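Small IT Business Owners' Board > Running the Business > Pricing and Contracts

Thread: Moving clients off break-fix and onto monthly – how did you actually do it?

Started by sivag_it, October 18, 2020

sivag_it wrote:
Hi all, long-time reader, not much of a poster. I run a two-person IT support firm (me and Fikri, who some of you met at the Ung meet-up) and we've been break-fix since the day we opened. Somebody's server falls over, they ring, we go, we invoice. It's paid the bills but I'm fed up with having a brilliant month followed by one where I'm staring at the phone.

So I want to move everyone onto a monthly agreement by the end of November. We've got 100 seats in total spread across the regulars, a couple of dentists, an estate agent, a charity and so on. My sticking point is the biggest client. Last year they spent 2,178 with us on call-outs, all in, and the monthly deal I've worked out for them comes to quite a bit more than that. The owner is lovely but he keeps every invoice and he will absolutely get the folder out.

Do I show him the sums and hope, do I discount him, or do I leave him on break-fix and move the others?

Sivaprasad

mwende_s wrote:
Don't discount him! I did that with my first one and I'm still stuck with it. Every renewal he expects the same price, and he talks to other people on his trading estate, so now they expect it as well.

What worked for me was leaving last year's spend out of it altogether and talking about what he'd be getting that he isn't getting now. Patching, backups that somebody looks at, a proper answer when a member of staff leaves and still has a login. If he's on break-fix I'd bet a biscuit nobody has tested a restore for him in ages.

hafizt wrote:
Going to disagree with Mwende a bit here (sorry!). If the man keeps his invoices then he's going to compare, whether you bring it up or not, and it looks shifty if you've skipped over it. I'd put the number on the table first. "You spent this with me last year, this is going to cost more, here's why I think it's worth it." Then be quiet and let him talk.

I've moved 6 clients that way and lost one, and the one I lost was a slow payer so I can't say I cried.

mwende_s wrote:
Fair enough, but you're in a different spot, Hafiz, your lot were mostly accountants. They like a number. Mine would have heard "more" and stopped listening.

sivag_it wrote:
Thanks both. He's a printer by trade, so somewhere in the middle? He likes a number but he also likes a grumble.

What do you put in the agreement for kit? That's the other bit I'm stuck on. At the moment if a dock or a headset dies we just bring one and add it to the bill.

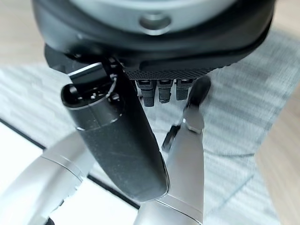 Re: Pricing and Contracts – what to leave out

qistina_y wrote:
Leave hardware out, full stop. I had "reasonable peripherals" in my first contract and one office took it to mean new keyboards for the whole floor. Labour is covered, parts are quoted. One line, both sides sign it, done.

The other things I leave out are office moves, anything to do with the phone system if somebody else sold it to them, and home printers. Especially home printers this year. I've spent more of 2020 on people's home printers than I want to think about.

On tools – are you on anything yet? You can't really do flat monthly without monitoring, you'll be driving out for things you could have seen coming. I use Wimness. It's a bit ugly but the alerts are sensible.

hafizt wrote:
Wimness's reports are dreadful though. I left them for Clenov and the monthly report alone has kept two clients happy. They don't read it, but they like that it arrives.

qistina_y wrote:
Clenov wanted a three-year term from me. For a firm my size! I closed the tab.

hafizt wrote:
They do a one-year if you ask. You do have to ask twice.

fikri_s wrote:
Fikri here, the other half of Siva's outfit. I've been quietly pushing for Flister for our ticketing, mainly on the grounds that I'm the one who has to use it and our current system is a shared inbox and my memory. Does anyone run Flister next to Wimness? Do they talk to each other at all?

qistina_y wrote:
They do, sort of. Alerts come across as tickets but closing the ticket doesn't clear the alert, so you end up doing it in both places. You get used to it. Set the threshold for disk space higher than the default or you'll have a hundred tickets by breakfast and you'll hate me.

mwende_s wrote:
Can I come back to the original question for a second, as I think we've all gone off down the tools road (we always do). Siva, I wouldn't move everyone in one go. You've got a deadline of the end of November in your head, but who set it? Start with the 5 clients who like you most. Get the onboarding wrong on them, because you will get bits wrong, and they'll forgive you. Then do the printer chap in the new year when you've got a way of working and can tell him how it's gone with the others.

sivag_it wrote:
I set it, I suppose. I just wanted it finished.

But yes, that does make sense. The charity would go first, they've been asking for a fixed bill for ages so their trustees stop querying it. And one of the dentists.

hafizt wrote:
I'd still have the chat with the printer now, even if he doesn't move till January. If he hears from somebody else that you've changed how you charge, he'll wonder why he was left out.

mwende_s wrote:
OK that one I agree with.

fikri_s wrote:
We went through the client list together this afternoon and sorted it into first, second and "leave alone for now".

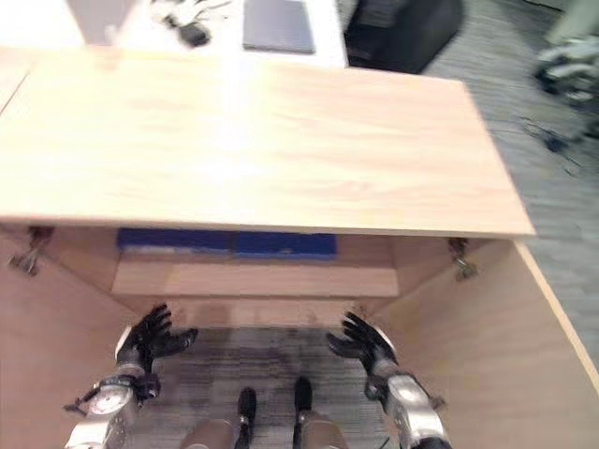
The desk, from above

qistina_y wrote:
Very smart. Come back and tell us how the charity goes. And Siva, if you want a copy of my exclusions page, send me a message and I'll take the client name off it and pass it over. It's only a page and a bit, and my solicitor has already charged me for it so you may as well have the use of it.

sivag_it wrote:
Yes please, messaging you now. Ringing the charity in the morning.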